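The Jinness Street Flat

My aunt Rena left me her flat and a budgie, and the budgie died on the drive over, so really she left me the flat. It was on the third floor of a cream brick building in Jinness Street, above a shop that sold vacuum cleaner bags and, as far as I could ever tell, nothing else. The lawyer gave me the keys in an envelope with 25/07/2022 written on the front in green pen, plus a parking fine for $32 that she'd never paid. I paid it. It seemed like the right thing to do for a woman who used to send me a Christmas card in April because the stamps were on special.

I wasn't going to live there. I want to make that clear because my brother still tells it as though I moved in before the funeral sandwiches were finished. I was going to clean it out, paint the kitchen and sell it. I gave myself 30 days.

The neighbour across the landing was a man called Sotiris Manolakis, and he knocked on my first night holding a pot of beans.

“You're the niece,” he said.

“I'm the niece.”

“She said you'd be taller.”

He looked past me down the hall while I hunted for somewhere to put the beans. Then he asked whether I'd found the music yet. I told him I'd found 14 umbrellas and a drawer full of rubber bands, but no music, and he nodded as if that was about what he'd expected and went home to bed. It was ten past seven.

Well, I looked for it after that, of course I did! I looked in the linen press and under the sink and behind the good plates. Aunt Rena had never played a note in front of me. She didn't even own a radio, she used to say they gave her opinions she hadn't asked for. But there was a little dent in the bedroom carpet, and another, and when I got down on my hands and knees there were four of them in a rectangle, the kind you get when something heavy has stood in the same spot for years.
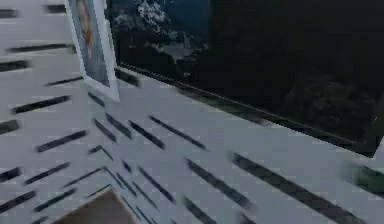
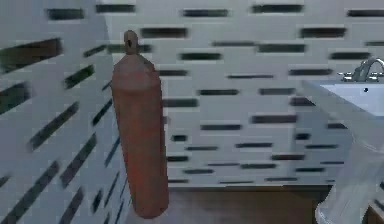 I took the beans pot back the next morning, washed, and asked him straight out what used to be in the bedroom.

“The Voß,” he said.

“The what?”

“The piano. Little upright, German, terrible tone. She played every night at nine, with the soft pedal down. I used to go to bed early so I could lie there and listen.” He turned the pot over and checked the bottom, I don't know what for. “And then in April, two boys came and took it down the stairs. She stood on the landing and told them they were holding it wrong.”

He didn't know where it had gone. He did know the name on the truck, though, and that was Drekano, and Drekano turned out to be a removals place out past the showgrounds. I rang them on my lunch break. The fellow who answered was Domingo Ocampo, and he remembered her straight away.

“She made us stop for the corner,” he said. “On the landing, where it turns. She made us put it down and have a lemonade.”

“Where did you take it?”

I could hear him flicking through something. Then he read me out an address, 389 Calau Road, and I wrote it on the back of my hand and had to sit down on the low wall outside work, because I knew that address. I grew up in that house. My mum still lives there.

So I drove over. Mum was in the front yard pulling up oxalis, and she saw me get out of the car and her face did something complicated.

“She said to wait until you asked,” Mum said.

It was in the back room under a tablecloth, with the ironing on top. My mother and her sister hadn't spoken in my hearing for years, and as far as I knew there'd been a fight over a coat. There had been a fight over a coat. But it seems they'd been ringing each other every night at nine as well, with the phone sitting on the end of the piano, and Mum down the other end in her dressing gown telling her she'd rushed the middle bit.

“You could have told me,” I said.

“You'd have made a fuss.”

I would have, too. I was making one already – I'd got the tablecloth bunched up under my chin like a bib.

The lid was stiff. Inside the stool there was sheet music, a thousand loose pages by the look of it, all out of order, and on the top one my aunt had written *too fast, Joan is right* in the same green pen as nobody else I know. I can't play. Mum can't either, she only ever listened. We sat side by side on the stool, and I pressed one key down, and it really was a terrible tone.

“Softer,” said Mum.

I still haven't painted that kitchen. Sotiris came down and helped Domingo's boys with the corner when the Voß went back up, and he'd bought the lemonade himself, two bottles, and cups. I have a lesson every second week with a girl from the conservatorium who is very patient. I start at nine. At five past, the phone rings.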